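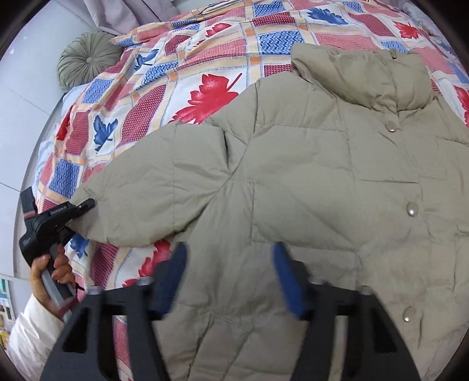
Re: [chairs-and-seating] Gukov counter stools, wobble and reupholstery

From: Raquel Barreto
To: chairs-and-seating list

Quick one before I go out, sorry for the fragments. Answering in pieces under the quoted bits.

> Hi all. Picked up a set of Gukov counter stools at an estate sale,
> swivel seat, low back, footrest ring. Frames look good but two of
> them wobble and the seats are shot. The vinyl has split along the
> front edge on every one. Before I spend money:
>
> 1. Is the wobble the swivel plate or the legs?
> 2. Can I recover the seats myself or is the piping going to kill me?
> 3. Are they worth it? A local shop quoted me $455 for the set, fabric
> not included, and I could buy new Kodard stools for not much more.
>
> Also they are a bit tall for my counter. Can the legs be cut?

1. Could be either. Flip it over on a towel, hold the plate still with one hand and push on the legs. If the legs move against the plate it's the joints. If the legs are solid and the seat rocks, it's the swivel. On my Gukovs it was both, naturally.

Swivel plates are easy. Four screws up into the seat, four down into the frame. Measure hole to hole, center to center, and order by that. Don't go by the outside size of the plate, I did and had to send them back. Look for one rated at 300 pounds or better. The cheap ones have thin bearings and you'll be doing this again by January.

Leg joints, more work. Do NOT squirt glue into the gap and clamp it. Someone did that to mine before I got them and it took me a whole evening with a heat gun and a putty knife to get the old stuff out. Take the joint apart, scrape to bare wood, dry fit, then glue. Band clamp around all four legs at once, stool standing on something you know is flat. I used the kitchen counter. Leave it overnight even if the bottle says an hour.

2. Piping is not that bad. The seat is a plywood disk with foam and the cover stapled underneath, so you can pull the old cover and use it for a pattern. Mark the front before you take it off!! The seats look round but mine were a little deeper than they were wide, and I cut one sideways. Had to eat that piece of vinyl.

If you really hate piping skip it and do a plain boxed edge. Looks a little more modern but fine on that frame. Use a heavy needle, go slow, and clip the seam allowance on the curve every half inch or it'll pucker.

Foam: get the firm stuff, 3 inch was too puffy on mine and the seat looked like a muffin. Two inch plus a layer of batting is about right. I bought a box of 3000 staples and still have most of it, so if you are anywhere near me come get some.

3. Depends what you like. $455 for labor isn't crazy for that shop work, but ask if it includes regluing. Mine didn't and I only found out at pickup. As for the Kodards, I sat on them in the store, and the back hits me in the wrong place. Footrest was also too high for my legs. Other people on here love them so go sit on one for longer than a minute. The Morais ones are nicer I think but you pay for it, and the seat doesn't come off without drilling out rivets, so forget recovering those later.

I'd keep the Gukovs. But I'm biased, I have 8 of them now and no room.

On cutting the legs. Yes, but check where the footrest ring is first. Taking two inches off the bottom brings the ring two inches closer to the floor, and the seat to ring distance stays the same, so that part is OK. What gets people is the splay. Legs go out at an angle so a straight square cut leaves you standing on the corners. Set the stool on a flat surface, lay a pencil on a block the right hight and run it around every leg. Cut to that line. New glides after.

Has anyone tried the Vomus vinyl, the one with the knit back? I have a sample here and it stretches nicely over a curve but I can't tell how it'll hold up on a front edge with kids climbing on it. Somebody on the list did a bench in it last year, would like to hear how the corners look now.

Have to run. Will post the swivel plate measurments tonight if I can find the envelope I wrote them on.

Raquel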